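Print this section | E-mail this article
12 comments | 2 shares

4. Changes to the work at Lultbridge

4.1 How the folding task is divided

The Lolik line was introduced at the Lultbridge laundry in February, on the small-towel stream only. Before that, all towels were folded by hand at two long benches. The line now takes plain rectangular towels of standard weight, and anything else goes back to the hand benches. The movements the line follows are learned from people folding cloth by hand, and those sessions are held away from the laundry, at an ordinary table. Figure 1 shows both ways of working at that table: (a) with a hand-held gripper, and (b) with trackers worn on the hands.

In the gripper sessions the folder works through the tool and has to give up most of what fingers do without thought, such as feeling for a hem. A towel lying flat, as in Figure 1(a), is the easier starting point. Folders from the benches said they had to learn the job again at a slower pace.

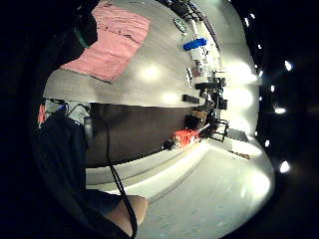

Rhea Dagdag said that the slower pace had not troubled her much, but that she wanted to know who would be asked when the line folded something badly - the people who had taught it, or the people standing next to it. She added that at the benches a bad fold was simply shaken out and done again, and no record was kept.

Her point came up in other interviews too. Since the change, a misfold on the line is logged with a time, and the log is read at the end of the shift. Staff did not object to the log itself. They objected to being the only ones who had to explain it, when the settings are held by Alel, the firm that maintains the line, and can't be changed on the floor.

4.2 Skill and pay

During the study period the line handled 800 towels on a normal shift, against a total of 3330 pieces for the whole room. The hand benches therefore still carry most of the load, and the mix that reaches them has become harder. Fitted sheets, robes and damaged pieces used to be broken up by easy runs of towels. Several folders described those runs as a rest, and Minttu Saarinen asked for them to be shared out again in the afternoon, when hands are tired. The request was being tried on one bench when our visits ended.

Teaching sessions are paid at the bench rate. We found this hard to square with how the sessions are described in the Honkanen agreement, where they are listed as training given and not as training received. A folder who wears the trackers is passing on a skill, and the grip used at the corners of a cloth took most of them years to settle. Work with the trackers was preferred to the gripper by all the folders who had tried both, mainly for the free use of the fingers.

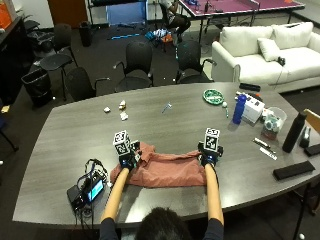

Figure 1. Handling cloth at the table: (a) towel, gripper session; (b) cloth held at opposite corners, trackers on both hands.

4.3 Breaks and talk

Noise was a smaller matter than we expected. The line is quieter than the dryers, but it stands between the two benches, and people who used to talk across the gap now have to walk round. Supervisors had not noticed this. Folders mentioned it early in nearly every interview, and two had asked to change benches for that reason.

E-mail the authors | Print | 12 comments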